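Section 5. Choosing which chores to hand over

Read this section before you assign any task to the arm. Customers who write to us mostly want to know whether the Govine can put away dishes, fold towels or pack orders while they do something else. For most of those jobs the answer today is no. Some parts of those jobs it can do well, and this section helps you find them.

5.1 What to expect

The task library holds 206 routines. Of these, 101 are rated Unattended, meaning the arm may run them with no one in the room. The rest are rated Attended. Nearly all of the household routines are Attended.

Hard objects with flat sides that stay where they are put: good results.
Cups, jars and bottles: fair. Expect to step in.
Cloth, bags, cables and anything wet: poor. Folding is in the library as a trial routine only.
Knives, glass and hot pans: do not assign.

Note: The ratings assume the load table in Appendix B. A heavier object moves the routine to Attended whatever its listed rating.

5.2 Trying out a chore

1. Write the chore down as single moves. "Clear the table" is too large. "Move one cup from the table to the tray" is the right size.
2. Cross out any move that needs two hands. The arm has one.
3. Find the closest routine under Library > Browse. If nothing is close, stop here and send the list to Flirkley support.
4. Set Speed to Low.
5. Run the routine five times with your hand near the stop button. Put the objects back in a slightly different spot each time.
6. Enter each run in the log, including the ones you stopped.
7. If all five runs finish, raise Speed one level and repeat from step 5. If any run fails, leave the chore as Attended.

Caution: Keep children and pets out of the marked area during steps 5 to 7. The arm does not slow down for a person at Firmware 3 or earlier.

5.3 Practice with blocks

Do the block exercise before any real chore. It uses the same moves as shelving boxes or loading a parts tray, and a dropped block does no harm.

1. Lay the long block down first, well inside the arm's reach.
2. Set two cubes on it, side by side.
3. Start Stack-Basic and let the arm bring a further block to the stack.
4. Check the gap between the fingers and the cubes as the arm comes down. If the fingers touch a cube, press Stop and raise Approach Height by one step.

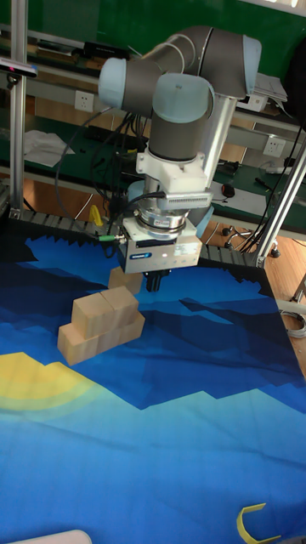

Stack-Basic takes longer than doing it by hand, and so will most chores you try. Alper Dönmez, who wrote the routine, suggests judging it by how often you had to get up, and leaving the clock out of it. A slow job that finishes by itself overnight may be worth having. A quick one that needs you every few minutes is not.

Note: Shop users sorting parts into bins should go on to Section 6. Home users can skip to Section 8, Cleaning the Fingers.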